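The Second Life of the Office Mug

Ho-yin Yu keeps 22 mugs in her studio in Testow, and she bought almost none of them new. They come from closing offices, from house sales, and from the free shelf at the Dastine market hall. She is a potter by training, but for seven years now she has made more repairs than pots.

"People bring me a mug which is worth nothing," she says, "and they want that I save it. Then I know it is worth something."

The mug is a rather young object in many kitchens of the region. Her grandparents drank from bowls and small cups with saucers. The heavy mug with one handle came with office work, when people needed a drink which stays at the desk and does not fall over the papers.

If you want to know how a mug was made, Yu says, turn it over. The foot ring is the part that touches the table, and often it has little glaze or no glaze. It is the first place where dirt collects, and the last place where anybody washes.

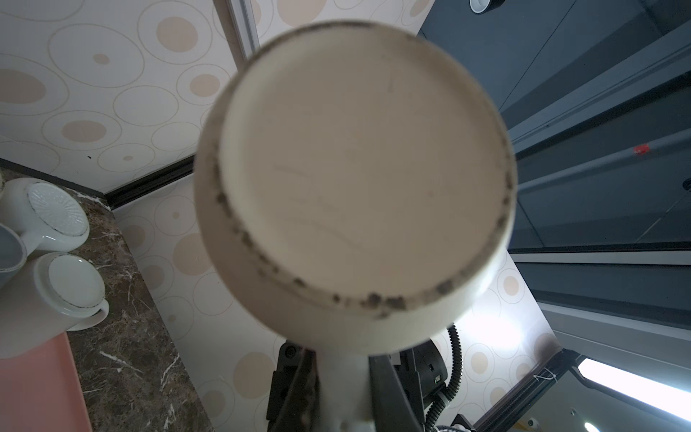 What the foot can tell

A rough ring will scratch a table, and it holds old coffee and dust from the cupboard. Yu cleans it with baking soda and a soft cloth, in small circles, and she waits one night before she decides if a mark is only dirt or a real stain. Bleach she does not allow in the studio.

Handles are the harder subject. A handle breaks mostly at the upper joint, where the clay was pressed on while still soft. She glues it only for mugs that will hold pencils. For hot drinks she refuses, also when the owner is a good friend.

Her course at the Kao community school costs nothing and has 20 places. In November the waiting list was closed after one evening. Many students come with a mug from a parent, and some of them never repair it – they only want to talk about it with other people.

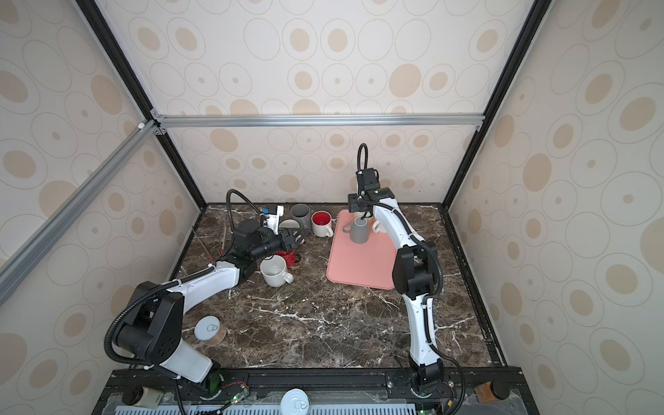 Mugs on a dark marble tabletop.

The shops have noticed this interest. In Fakgate, a former bank now sells used tableware by weight, and on Sat 10 July it opened a second room for single pieces. On the first day the room sold 965 of them. The prices are low, but they are not so low as before, and Yu is a little worried about that. When old mugs become fashion, she says, the students cannot buy them anymore.

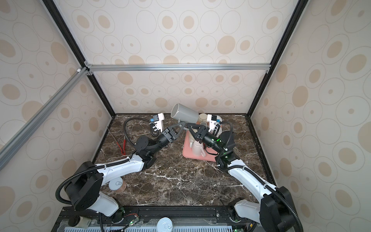

She has a simple rule for buyers. Hold the mug by the handle with two fingers and the thumb, and imagine it full. If the hand gets tired already, put it back. After that, tap the rim with a fingernail and listen. A clear sound is good, and a short, dull one can mean a crack under the glaze.

Her own favorite is a brown one with a thick lip, from a railway canteen. She uses it every morning, and she has never put it in the dishwasher.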